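4. Setting up your day on the Grevik trail ride

OK, you've paid your deposit, you've got your confirmation number, and you've read sections 1 to 3 (please say you've read section 3, it's the one with the packing list). Now we get to the fun part, which is sorting out you and your horse. I wrote these steps after my second season guiding at Grevik, and Tove Vestergaard has been scribbling corrections on them ever since.

Last changed: 2025-05-02

4.1 Before you leave home

1. Fill in the rider form. Put down your real height, your real weight and how much riding you've done in the past year. I match horses from that form the night before, and I can't do it well from "some experience".

2. Check your boots. You want a small heel and a smooth sole. Hiking boots with deep tread can get stuck in a stirrup.

3. Load the trail map on your phone. There's no signal past the Pronen gate, so do it while you still have Wi-Fi!

Note: Our weight limit is 254 pounds with clothes and boots on. We have two horses that can carry a rider near that limit, so write to us early if you're close to it.

4.2 Meeting your horse

4. Come to the lower barn, the one with the green doors. Grethe Oddsson will have the list and will walk you to your stall.

5. Say hello from the shoulder, never from behind. Let the horse sniff your hand, then take a minute to just stand there together – it feels silly, and I still do it every morning.

6. Brush the back and the girth area. Dried mud under a saddle pad rubs, and a rubbed horse stays home for a week.

7. Put the pad on a little too far forward and slide it back so the hair lies flat. Saddle next, then the girth, snug but not tight.

8. Walk the horse one lap around the yard and tighten the girth again. Most of them puff up the first time. Barta is the champion of this, so give her two laps.

Caution: Don't tie a horse by the reins, not even for a second while you fix your helmet. Use the halter and the quick-release knot from section 2.

4.3 On the trail

9. Keep one horse length between you and the rider ahead. If you can see the hind feet between your horse's ears, you're good.

10. Lean a little forward going up, sit straight going down, and leave the steering to the horse on the rocky bits.

11. At the creek, give a long rein and let them drink. Kistine likes to paw at the water, and pawing can turn into rolling, so keep her moving if she starts.

12. The lookout is at 2327 feet. We stop there for lunch for roughly 40 minutes and loosen the girths one hole. Tighten them before you get back on (yes, people forget, and yes, the saddle slides).

Note: The full loop is 18 miles. If your knees are done at the lookout, tell me there and we'll take the short way down.

4.4 Back at the bunkhouse

13. Untack, brush off the sweat marks and check all four feet for stones.

14. Hang the bridle on the hook with your horse's name. Pads go upside down on the rail.

15. Wash your own dishes after supper and leave the sink clear for the next group.

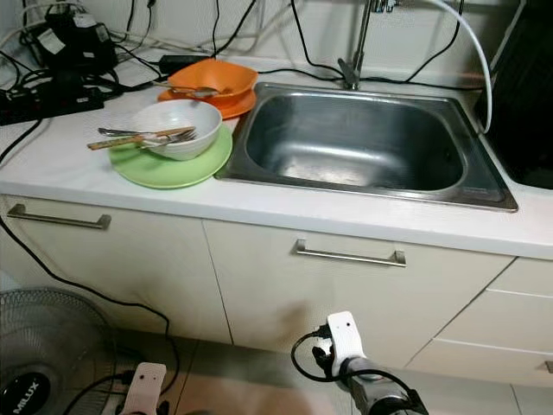
Fig. 4. Kitchen sink and counter.

16. Boots stay on the porch. I mean it!

Caution: Riders going out again in the morning should stretch before bed. In September the nights get cold, and stiff hips make for a long first hour. Extra blankets are in the chest under the stairs.

Next: 5. Multi-day rides and saddlebags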